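3.2 Laundry habits and bedding turnover in rented rooms

The second part of the survey dealt with bedding. We asked tenants in Bokcombe and Nulside how often sheets were changed, where they were washed, and what else got put on the bed during the day. Diary pages went out in February, 40 households, same form as for the towel study. Returns were good from Bokcombe, patchy from Nulside. Two pages were unreadable and were left out.

Main finding first. Access to a machine mattered more than age, household size or rent. Tenants with a washer in the unit changed sheets more often than those who carried loads to a shared laundry. No surprise there. What did surprise us was the size of the gap between tenants with a shared laundry in the basement and those who had to go out to the street. We had expected these two groups to look alike (see Section 2) and they did not. Stairs seem to be less of a bother than weather. Kaplan thinks it is the waiting time and not the weather, and the diaries can't settle it.

Cost came up a lot in the free comments, but did not track well with what people did. Several tenants who called the coin machines too expensive used them every week. Others with free machines let sheets go a month. Drying was the bigger complaint. Few rooms in the Nulside buildings have space for a rack big enough to take a double sheet, so sheets get hung over doors, or folded in half on a rack made for shirts, and then take until the next evening. One tenant wrote "I own one set so it has to be a sunny day." Owning a single set was the best predictor of a long gap between washes, better than any of the money questions. A second set is cheap next to rent. Why so many go without one we don't know, storage maybe.

Daytime use of the bed was the other half of the form. Beds in small rooms do a lot of work: folding, sorting, homework, eating, phone calls. Folding was the most common entry by a long way, and it was entered by people with a table as well as people without. The table was usually full, or too narrow for anything wider than a T-shirt. Ruggiero's earlier interviews in Waltside found the same thing and we followed her coding for it, with one change: clothes laid out for sorting and clothes laid out for folding are one code here. Coders could not tell them apart from the diary text and agreement was poor untill we merged them.

Color of bedding was recorded but is not analyzed here. Pale sheets were common at both sites. Tenants with pale sheets reported noticing marks sooner, though they did not report washing any sooner, which goes against what the Lozano pilot suggested. The pilot was small and used a different question, so not too much should be made of this. Fitted and flat sheets were not seperated on the form, an oversight. To be fixed in the next round along with the question on blankets, which many people read as including comforters.

Sheet on mattress and clothing on sheet are the two surface conditions used in the coding guide (Figure 4).
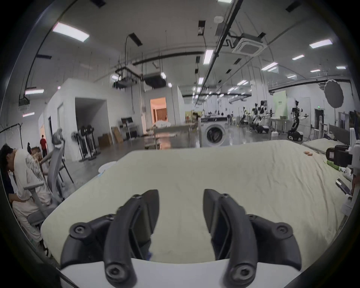
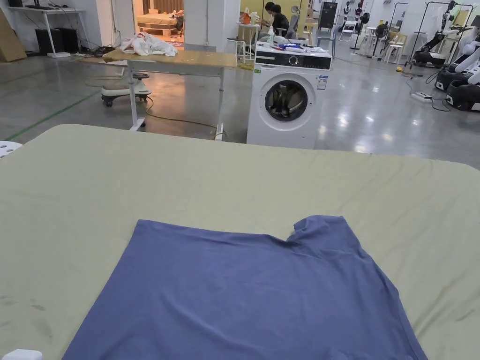
Figure 4. Surface conditions. First picture: wrinkled cream-colored sheet on a large mattress. Second picture: blue garment spread out on a pale sheet.

Entries that fit neither condition were coded as other and are listed in the appendix. Mostly bags, pets and laptops.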